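**Praltach foam finger pads, set of 2**
Reviewed 1/5/23

I look after one white arm at our Tollville shop. It works out of a gray drawer cabinet with a soda can, a napkin and a bowl for test pieces. The rubber tips it came with left marks on cans, so I bought these.

Mounting them is simple if you clean the fingers first. I skipped that on the first set and one pad crept. You have to redo the grip zero afterward, because the foam adds thickness on both sides. 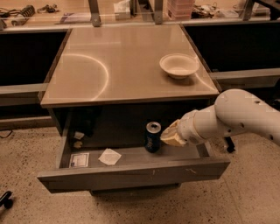
Grip force needed to come down a little too. At the old setting the foam bottomed out and the fingers pressed through it.

Praltach says to replace the pads at 2,000 cycles. Mine went 1,896 before a corner started to lift, which is close enough. I check them every 600 and wipe off the dust with a dry cloth. Alcohol made the surface go hard.

The instructions are one sheet and the drawing on it is for the Veloso gripper, so the screw positions didn't match mine. The Jomura pads have a better sheet but they cost more and I didn't like the glue.

Four stars. I have reordered.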